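Textiles and the Home, Unit 3
Caring for Pile and Long-Fiber Fabrics
Notes prepared by Forough Nazari for the evening class at Tillton

Welcome back, everyone. I promised last time that we would get to the fuzzy things, and so we will, though we have to go through a little groundwork first. If you missed the October session on woven cloth, borrow the notes from Hnat Derkach, who writes everything down far more neatly than I do.

What pile is

A pile fabric has two parts: a ground, which is the flat cloth that holds everything together, and the pile, which is the yarn or fiber standing up out of it. Velvet, corduroy, terry toweling and fake fur all belong to this family. They look nothing alike, I know, but turn any of them over and you will find a ground doing the same quiet job.

The length of the pile changes how a fabric behaves in the wash more than people expect. Short pile mostly gets crushed. Long pile mostly gets tangled, and once it has tangled it tends to mat, especially where two surfaces rub together. Think of the underarm of a winter coat, or the spot on a bath mat where everybody stands.

Heat is the real trouble

Most long-pile fabric sold today is acrylic, modacrylic or polyester. All three soften with heat, and the tips of the fibers soften first — they are thin and have nothing behind them. A hot dryer can leave the ends frizzled and rough, and I am sorry to say there is no washing that back out. I ruined a perfectly lovely collar this way in my first apartment and I still think about it.

So, cool water, a mild soap, and air drying on a rack or a towel. Press the water out with your hands and please don't wring. Marek Sokol asked whether a spin cycle is all right, and for a sturdy piece a short, slow one is fine, preferably inside a zipped pillowcase. 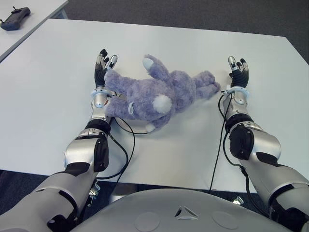 Brushing comes next, and it is best done while the pile is still slightly damp. Use a wide-toothed comb or a soft pet brush and begin at the tips, working down toward the ground a little at a time. If you start at the root you will only pull the knots tighter (and lose a good deal of fiber along the way). Hold the cloth steady with your other hand so the seams don't take the strain.

For next time

Please bring one pile fabric from home, any kind, and find its care label if it still has one. Read pages 100 to 114 in the course reader, and try the brushing exercise on a scrap.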